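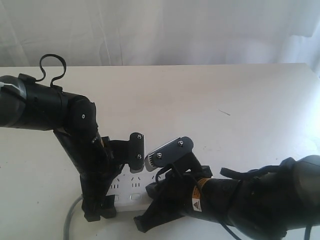 Eine weiße Steckerleiste auf einem weißen Tisch sei so ziemlich das Erste, was man übersieht und das Letzte, was man wegräumt, und ob wir die Dinger nicht bitte endlich alle unter die Platten schrauben könnten, kam heute früh als Antwort auf meine Rundfrage. Ganze Mail hängt unten dran, damit alle wissen, worum es geht.

Ich antworte mal an die Liste, ging vorher nur an mich.

Kurz vorweg: ja zum Aufräumen, nein zu allem unter die Platte. Zumindest nicht sofort und nicht überall. Muss gleich weg, deshalb in Stichworten, sortiert hab ich das nur grob.

Die Mail von heute früh:

> Hallo, zu deiner Frage wegen der Leisten im Plullari: ich wäre
> dafür, dass die gar nicht mehr auf den Tischen liegen. Weiß auf weiß,
> man stellt die Tasse drauf ab, man schiebt sie mit dem Ellbogen weg,
> und wenn sie doch mal liegen bleibt, wo sie soll, zieht jemand am
> Kabel. Unter die Tischplatte damit, Kabelwanne drunter, fertig.
> Bei Grarnex gibt es solche Wannen, die hatten wir im alten Raum auch.
>
> Zweitens: die mit den schrägen Schlitzen. Wer hat die eigentlich
> angeschafft? Da passt von meinen Steckern kein einziger rein und ich
> hab neulich eine halbe Stunde nach einem Adapter gesucht. Weg damit,
> oder wenigstens beschriften.
>
> Drittens, Schalter. Ich hätte gern überall Schalter. Abends einmal
> durchgehen, alles aus, Licht aus, heim.
>
> Was kostet der Spaß, haben wir dafür überhaupt noch was im Topf?

So. Der Reihe nach.

1. Unter die Platte oder drauf

Für die Tische an der Wand bin ich sofort dabei. Da steht die Technik, die eh nie umgesteckt wird, Drucker, Router, das Ladegerät vom Staubsauger. Die Leiste sieht da kein Mensch und es muss auch keiner ran.

Bei den Arbeitstischen sehe ich das anders. Wer da sitzt, steckt ständig um - Lötkolben raus, Netzteil rein, Handy dran, wieder raus. Wenn die Leiste unten hängt, kriecht man jedes Mal unter den Tisch. Hatten wir im alten Raum genau so, und nach zwei Wochen lag oben auf jedem Tisch eine zweite Leiste, die in der unteren steckte. Das will ich wirklich nicht nochmal. Leiste in Leiste ist bei uns verboten, steht auch im Aushang, und trotzdem hab ich das schon wieder gefunden, diesmal hinter dem Regal.

Mein Vorschlag also: Arbeitstische behalten ihre Leiste oben, aber fest. Hintere Tischkante, Steckplätze nach oben, vorne bleibt die Fläche frei. Die Platten sind 210 cm lang, da kann man hinten gut einen Streifen hergeben, ohne dass einem was fehlt. Festmachen mit den Haltern von Pirkard, die klemmen und brauchen keine Löcher. Klebeband hab ich probiert, hält auf der glatten Fläche genau bis zum ersten schweren Netzteil.

Zum Weiß auf Weiß: stimmt, ist doof. Buntes Band drum würde mir reichen, an den Enden, nicht über die Lüftungsschlitze falls welche da sind und nicht über die Schalter. Orange haben wir noch da, glaub ich.

2. Kabel

Das Zuleitungskabel ist das eigentliche Problem, nicht die Leiste. Liegt die Leiste lose, zieht das Kabel an ihr, und zwar immer nach vorne, weil alle das Kabel vorne runterhängen lassen. Bitte hinten runter. Wer den Tisch aufbaut: erst Kabel nach hinten legen, dann Leiste drauf, dann der Rest. Andersrum fummelt man zwischen allem durch, was schon steht.

Und nicht aufgewickelt lassen. Bei den kurzen egal, aber die langen liegen teilweise als dicker Knäul mit Kabelbinder unterm Tisch und werden dann schön warm, wenn jemand den Heizlüfter dranhängt. Wer eine lange Leitung nicht braucht, nimmt eine kurze. Im Schrank unten links sind noch welche.

Kabelbinder außerdem bitte nur die mit Klett. Ich bin mit dem Seitenschneider schon mal in die Isolierung gekommen, war meine Schuld, Leitung war danach Schrott.

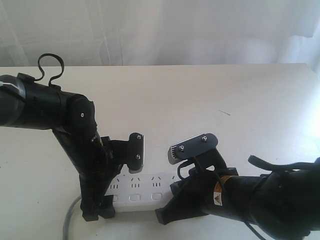

3. Die mit den schrägen Schlitzen

Die hab nicht ich angeschafft, bevor jetzt alle zu mir gucken. Soweit ich weiß, kamen die mit der Kiste vom Uzor-Austausch, zusammen mit den Geräten, die da reinpassen. Und genau deshalb möchte ich sie nicht wegwerfen. Die Geräte haben wir ja noch, und deren Stecker passen in nichts anderes, was hier rumliegt. Es wäre ziemlich albern, die Leiste zu entsorgen und dann für jedes Netzteil einzeln einen Adapter zu kaufen.

Was ich nicht mehr sehen will, ist das hier: irgendwo ein Reiseadapter, daran die fremde Leiste, daran noch ein Adapter zurück auf unseren Stecker. Die Reiseadapter sind oft ohne Schutzleiter durchverbunden, und dann ist der Schutzkontakt hinten an der Leiste reine Deko. Wenn die Leiste bleibt, dann mit ordentlicher Zuleitung, und das macht jemand, der das gelernt hat und danach auch misst. Wir haben ja Leute auf der Liste, die dürfen sich gern melden. Bis das passiert ist: nur kleine Netzteile dran, kein Metallgehäuse, kein Wasserkocher. Ich würd die Grenze bei 500 W ziehen, einfach damit man eine Zahl hat, die auf das Etikett passt.

Beschriften: ja, unbedingt. Etikett auf die Zuleitung, kurz vor den Stecker, da guckt man hin beim Einstecken. Auf der Leiste selbst ist zu wenig Platz und auf glattem Kunststoff geht das Etikett nach dem dritten Abwischen runter.

Mit Gewalt geht übrigens auch nix. Es gibt wohl jemanden, der probiert hat, einen Flachstecker mit der Zange passend zu biegen. Bitte lassen. Der Stecker wackelt dann, und ein wackelnder Stecker ist das, was am Ende kokelt.

Der Adapter, den du gesucht hast, liegt in der Schublade mit den Sicherungen. Keine Ahnung warum. Ich leg ihn in die blaue Kiste zu den anderen.
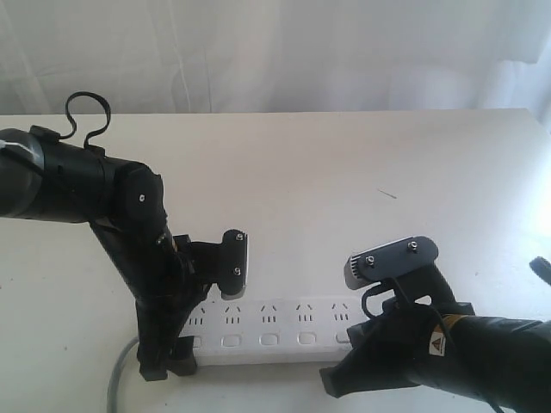 Blaue Kiste ist sowieso ein Thema, da ist inzwischen alles drin, auch Sachen die mit Strom nichts zu tun haben. Wer Zeit hat, kippt die mal aus. Tote Ladegeräte in den Elektroschrott, nicht zurück in die Kiste mit einem Zettel "evtl. kaputt". Davon sind schon etliche drin und geprüft hat die noch keiner.

4. Schalter

Beim Schalter bin ich halb bei dir. Ein Hauptschalter je Tisch, gern. Abends durchgehen, aus. An der Wand bitte nicht, da hängt der Router und jedesmal wenn den jemand mit abschaltet, steht am nächsten Morgen wieder eine Mail auf der Liste, warum das Netz nicht geht.

Schalter für jeden Steckplatz einzeln find ich praktisch, aber nur, wenn man erkennt, was an ist. Eine weiße Wippe in weißem Gehäuse ohne Lämpchen - da drückst du dreimal und weißt immer noch nichts. Wer solche hat: kleiner Punkt mit Lackstift auf die Seite, die unten ist wenn an. Hab ich bei mir daheim gemacht, geht gut. Und immer gleich, also nicht der eine links und der andere rechts.

Noch was, weil es ein paar durcheinander bringen: Schalter aus heißt nicht unbedingt spannungsfrei. Manche trennen nur einen Pol. Wer an einem Gerät schraubt, zieht den Stecker. Immer. Auch bei "nur mal kurz".

5. Putzen

Fällt mir gerade noch ein, weil die hellen Teile halt jeden Fingerabdruck zeigen. Stecker der Leiste aus der Wand, alles abziehen, dann trockenes Tuch oder Pinsel. Für die grauen Schmierer ein leicht feuchtes Tuch mit einem Tropfen Spüli, auf das Tuch, nicht auf die Leiste! Kein Spray. In die Schlitze kommt gar nichts, kein Zahnstocher, kein Wattestäbchen, auch ausgesteckt nicht, da bricht was ab und bleibt drin. Staubsauger mit Bürste obendrüber reicht.
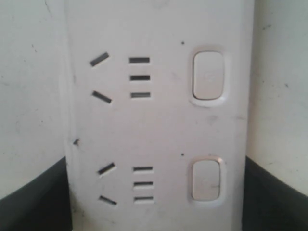 Danach liegen lassen, bis wirklich alles trocken ist. Ich mach das abends und steck erst am nächsten Tag wieder ein. Und beim Putzen gleich mal gucken: Risse im Gehäuse, braune Stellen um die Schlitze, Schalter, die hängen oder sich schwammig anfühlen, Steckplätze, die den Stecker nicht mehr halten. Was davon zutrifft, kommt weg und wird nicht verschenkt. Ein bisschen Kratzer und Grau ist egal, das sind Werkstattsachen.

Wenn beim Einstecken was knistert oder es nach Fisch riecht (ja, Fisch, kommt vom Kunststoff), sofort raus und Zettel dran. Nicht zurücklegen.

6. Geld

Im Topf sind noch etwa 90 Euro, der Rest ist für die Lampe verplant. Das reicht für die Klemmhalter an den Arbeitstischen und eine Wanne für die Wandseite, mehr erstmal nicht. Neue Leisten sind damit nicht drin, brauchen wir meiner Meinung nach auch nicht, wir müssen nur die vorhandenen besser verteilen. Wer daheim noch eine Wanne übrig hat, Länge egal, kürzen kann man die mit der Metallsäge. Bitte danach entgraten, die Kanten schneiden sonst ins Kabel.

Bei Grarnex frag ich nach, ob die Halter auch auf die dickeren Platten gehen. Im Katalog steht nur "gängige Stärken", was immer das sein soll. Falls jemand einen Messschieber zur Hand hat und eh im Plullari ist, bitte einmal messen und mir schicken. Die Platte hinten messen, vorne ist die Kante angeleimt und dicker.

Was ich von euch bräuchte:

- wer kann die Zuleitung an der fremden Leiste machen und messen
- wer mag die blaue Kiste auskippen
- Einwände gegen "oben, aber fest" an den Arbeitstischen
- jemand mit Etikettendrucker, unserer hat kein Band mehr

Wenn bis Ende des Monats nichts kommt, bestell ich die Halter und fang am Fenster an. Der Tisch wird eh als erster gebraucht und da liegt am meisten rum. Dauert pro Tisch keine 2 Stunden, wenn vorher abgeräumt ist. Wenn nicht, dann halt länger. Also räumt bitte ab, auch die Schraubenschälchen, ich sortier die nicht nochmal vom Boden.

Antworten bitte an die Liste und nicht nur an mich, sonst muss ich wieder alles rüberkopieren. Und den alten Text unten wegkürzen, beim letzten Mal hing da die halbe Diskussion vom Dezember mit drin.

Muss los. Die Schraubzwingen, nach denen letztens gefragt wurde, hängen übrigens wieder hinter der Tür.

Grüße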